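Robots at the table: work at Prodine, Undholm

Since April the arms practice kitchen work with us, and our jobs are changing little by little.
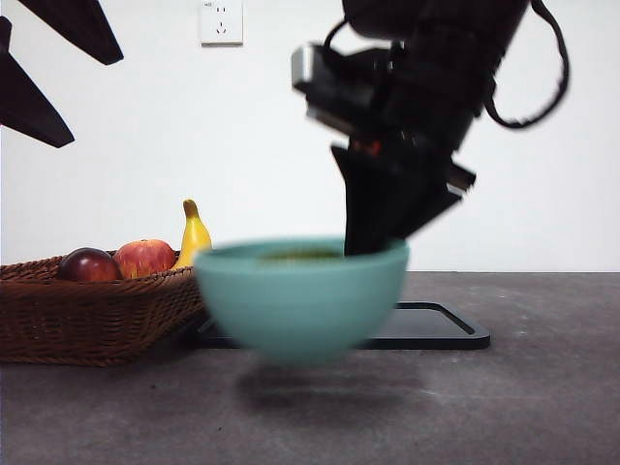

Before, Gayan Marikar was packing 102 trays in one shift by hand. Now he is teaching the arms and checks their work, and his shoulders hurt less. He says the new work is more tiring for the head – he wants a longer break at 16:00, and we are still discussing this.

We are 3 people on the team. All of us kept our contracts, but the Sunday shift is gone, and some of us miss the extra pay.

Text: Dinesh Seneviratne

Last updated: April
Contact | © Prodine | Back to top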